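Photos from the two-arm bench kit, September. This is the Paucar tabletop package from Vokcombe, as set up at the Skestdale site. Prices and the full parts list are on the order page. Click any photo for the large version.

## Pick and place, small boxed items
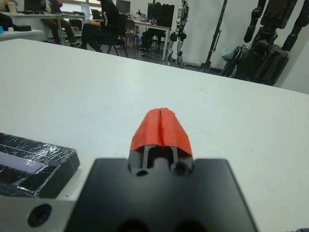 Wrist view, fingertips closed. The red covering on the fingers is tape and can be replaced at the bench.

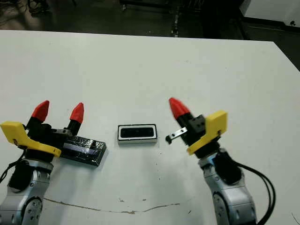 Head view, both arms over the table. The yellow brackets are on the grippers, one per side.
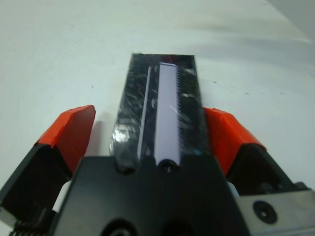 Wrist view with the orange-red tips on either side of the gripper body.

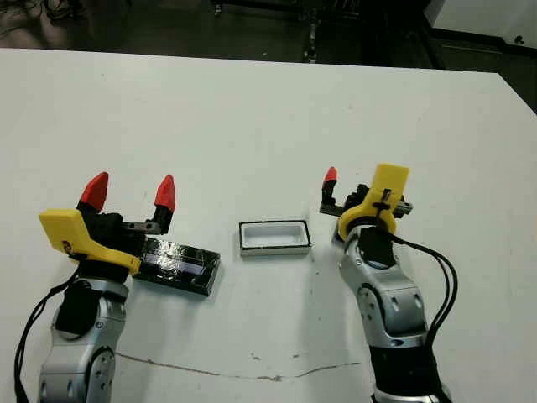 Head view again, with the left gripper open and a small white container on the table between the arms.

## What comes in the package

- Two arms with grippers and yellow brackets
- Wrist cameras and one head camera
- Cable set, 3 m
- 100 spare finger covers
- Setup guide (printed, plus a PDF)

The table is not included. Any flat top that takes the clamps will do. Light colors are easier on the cameras, and scuffs have not caused us trouble.

## Setup and support

Allow 60 minutes for the first setup if the table is already in place. The arms bolt down first, then the cables, then the cameras. Leave slack in the cables at the wrist or they will pull when the arm reaches across.

Support runs for 100 days from delivery and covers both arms. Finger covers are a wear item and are not part of it. Refills can be ordered separately from Vokcombe or through the Plarstead shop, same price at both.

Photos of the single-arm version are on the next page.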